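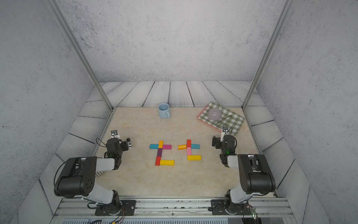
Eleven blocks, two figures, and the gingham cloth keeping the bowl company on its tray.

Home | Kitchen | Kids' Stuff | Cleaning | Workshop | Ask Me

Old Wooden Blocks: Sorting Them, Cleaning Them and Giving Them a Decent Surface

I have a soft spot for plain colored blocks. We got ours secondhand in December, a big mixed tub of 200 pieces from the Vendamby swap shelf, and I've been fussing over them ever since (my family would say too much). A few of you wrote in asking how I clean painted wood without ruining it, so I'm putting all my block tips on one page.

Start with the surface. A tabletop beats carpet every time for flat blocks. On carpet they tip and wander, and the second you lean over to add a piece the whole row goes crooked. Clear yourself a good patch in the middle and push everything else to the back. A mug can stay if it's empty, but a full one is asking for trouble! I like a tray for the odds and ends too, with a cloth laid over it so bowls don't clatter when you set them down. Turn the bowl upside down while it's waiting and it won't collect crumbs and stray bits of chalk.

Then sort before you build. I sort by length first and color second, which Mandla Masilela from the swap shelf thinks is completely backward, but if you're laying out letters or little figures, it's the length that matters. A long one makes a good base bar, the shorter ones do for arms and crossbars. You can make a surprising number of shapes with five or six flat blocks. Lay the base down first, then work up the middle, and leave more space between two figures than you think you need.

Lining up the ends is the fiddly part. I used to nudge blocks with one fingertip and they'd swing around like a compass needle. Use two fingers, one on each long side, and slide. If a column still looks wobbly, lay a ruler along one edge and push both blocks up against it. Or leave it! A little stagger gives the thing some character.

Now, marks. Painted blocks pick up all kinds of them - pencil, crayon, dark rubs from other toys - and the pale colors give everything away. Look your set over in good light, tops and corners both, and put the worst ones in a separate pile. 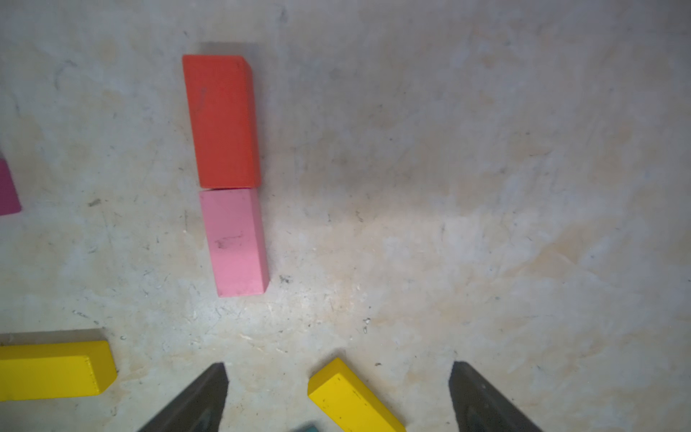

Dark smudges on the pink block, a fainter scribble on the red, and small chips at the corner of the yellow.

For smudges like those I go in this order, and I stop as soon as something works:

Dry first. A clean white eraser, rubbed gently along the length of the block. Pink erasers can leave color behind, so skip them.

Then barely damp. One drop of dish soap on a wrung-out cloth, wipe, and dry it right away with another cloth. Please don't soak wooden blocks. I did it once with 51 of them in the kitchen sink and the paint lifted at the ends on nearly the whole lot. I'm still cross about it.

Then baking soda, a tiny bit made into a paste, for crayon only. Try it on the underside before you go near the top. It can dull a shiny finish, though on matte paint I've never minded the result.

If a mark won't shift after all that, turn the block over and use the other face. Problem solved.

Chipped corners just need a light touch with fine sandpaper so there's nothing to snag a finger. I don't repaint ours. Morenike Haruna asked me about touch-up paint last month and I told her the same: if small kids are going to handle them, check that the paint is meant for toys, and let it cure for as long as the label says.

Sweep the surface before you put anything away, too. Dark grit and crumbs love to gather beside the blocks, and if you scoop everything up in one armful it all goes in the tub and scratches the paint. I use a dry pastry brush. It gets along the edges nicely and it lives in the tub now.

For storage I've gone back to a shallow box with a lid, long blocks down one side and short ones standing on end. A deep tub means somebody always tips the whole thing out to find one orange piece, and in our house that somebody is me.

Updated 2018-02-22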